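Print | E-mail | Share (7)
Last updated 29 April 2025

4.2 What ends up in the mixed bin

I should say up front that I like this part of the study more than the tables, so I'm going to take my time with it. When we set up the sorting work at Wultska we had a tidy idea of what a household bin would hold: kitchen things with kitchen things, play food with play food, and a small pile of odds and ends that wouldn't fit anywhere. The bins we got back from the Birkier households looked nothing like that! Over the whole collection period we logged 1,755 items in 183 bins, and the odds and ends were most of it.

Part of the trouble is the way people fill a bin. You start with the big stuff, you lay it down nicely, and then you get tired (I do, anyway) and the last few things go in from standing height. Cups roll. Anything with a flat side slides until it meets a wall and stays there. Round things drift toward the middle or get stuck against something bunchy, and the long-handled tools settle wherever they find room. We had coded all of this as "random placement" in the pilot, and I'm glad we went back and changed it, because it's hardly random once you've looked at enough bins from above.

The coding scheme we settled on is the one Renaud used for drawers, with a few changes. Each item gets a family (food, drinkware, tool, closure, other), a resting position (upright, on its side, flat, leaning) and a note on what it touches. "Closure" is our own word for caps and lids, which turned up without their bottles so often that they earned a family to themselves. Touching matters more than I expected. Of all the items logged, 511 were touching something from a different family, and those were the ones our two coders argued over.

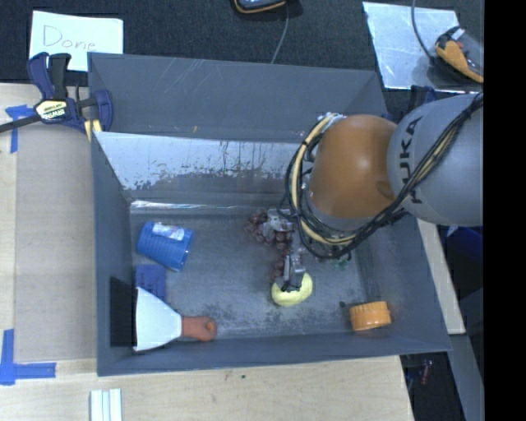 Figure 7. Mixed bin on the table, with grapes, a pale yellow rounded item, a blue cup, a spatula with a white blade, and an orange cap.

The arguments were mostly about edges. If a handle lies across a block, is the block "under" the tool or "beside" it? One coder went by what you'd have to lift first, the other by how much of the thing you could still see, and for a couple of weeks in September they were both completely sure of themselves. We went with the lifting rule in the end. It's easier to teach, and it matches how people talk when they're hunting for something ("no, it's under the spatula").

Grapes gave us their own headache. Is a bunch one item or many? We called it one, and I'd do the same again, but it does mean a bunch that sprawls over half a bin counts exactly as much as a single cap in a corner. Readers comparing our totals with the Trammont inventory should keep that in mind, as theirs goes by area covered and ours goes by piece.

Comments (7) | Print this section | E-mail to a colleague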